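README - Datensammlung "Küche einpacken" (Cimham)

Stand: Juli, zweite Fassung. Die erste bitte wegschmeißen, da waren die Raumkürzel vertauscht.

Was drin ist

271 Einträge zum Ein- und Auspacken von Küchen, aus 14 Haushalten. Pro Eintrag: welcher Gegenstand, wo er vorher stand, in welchen Karton er kam, womit gepolstert, wie lange es gedauert hat. Fotos liegen nur zu einem Teil der Einträge vor. Wohnzimmer und Keller kommen später, wenn überhaupt.

Gesammelt von Dorota Kurek und Dariusz Sikora, Tabellen von Halina Pawlak. Fragen zu den Spalten an Halina, Fragen zu den Fotos an Dariusz.

Ordner

eintraege.csv - alles in einer Tabelle, Trennzeichen Semikolon
kartons.csv - Maße und Zustand der Kartons
fotos/ - nach Haushalt sortiert, nicht nach Datum
alt/ - Reste der ersten Fassung, nicht benutzen

Spalten in eintraege.csv

id - laufende Nummer, Lücken sind Absicht (gelöschte Doppelte)
haushalt - H01 bis H14
gegenstand - freier Text, deutsch, Einzahl
ort_vorher - Arbeitsplatte, Oberschrank, Unterschrank, auf_geraet, sonst
karton - Kürzel aus kartons.csv, leer = nicht eingepackt
polster - Papier, Tuch, Kleidung, keins
dauer_s - Sekunden, gestoppt per Hand, also nicht zu ernst nehmen
bemerkung - alles was sonst nirgends passte

"auf_geraet" gibt es erst seit dieser Fassung. Vorher stand alles, was auf Mikrowelle oder Kühlschrank lag, unter "Arbeitsplatte". Ist nachgetragen, aber bei H03 und H09 bin ich nicht sicher. Wer da was findet - bitte melden.

Regeln beim Eintragen

Deckel und Gefäß zählen als ein Gegenstand, wenn sie zusammen eingepackt wurden. Sonst zwei.
Vorratsgläser mit Inhalt: Inhalt in die Bemerkung, nicht in den Namen.
Geräte, die stehen bleiben, trotzdem eintragen, Karton leer lassen.
Kartons immer offen fotografieren, Klappen hoch. Aufkleber vom Versand dürfen dran bleiben, Adressen müssen unleserlich sein.
Textilien auf der Platte nur eintragen, wenn sie als Polster verwendet wurden. Das war in der ersten Runde ein ziemliches Durcheinander.

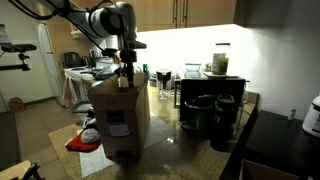 Kartons: gebraucht ist der Normalfall. 16 davon sind in kartons.csv als "weich" markiert, Boden gibt nach, für Geschirr untauglich. Hohe schmale Kartons gehen gut für Flaschen und Gläser, schlecht für Teller. Kürzel mit K = Kuusk, mit P = Prellex, ohne Buchstabe = irgendwoher.

Bekannte Fehler

- H06: Gewürze als ein Eintrag "Gewürze", nicht mehr aufzulösen
- H11: dauer_s teilweise in Minuten. Erkennt man an Werten unter 5
- 2 Einträge ohne Haushalt, stehen ganz unten
- Kaffeemaschine mal mit, mal ohne Kanne gezählt
- Schreibweise "Tupper" / "Dose" / "Frischhaltedose" nich vereinheitlicht

Nutzung

Intern und für Emumham frei. Weitergabe nach außen vorher mit Solveig Haugland abklären. Französische Übersetzung der Spaltennamen macht Léonie Lacroix, ist noch nicht fertig, bitte keine eigene anfangen.

Offen

Glas und Plastik trennen (neue Spalte material?)
Fotos von H12 nachreichen
kartons.csv: Maße in cm, aber bei den P-Kartons fehlt die Höhe noch komplet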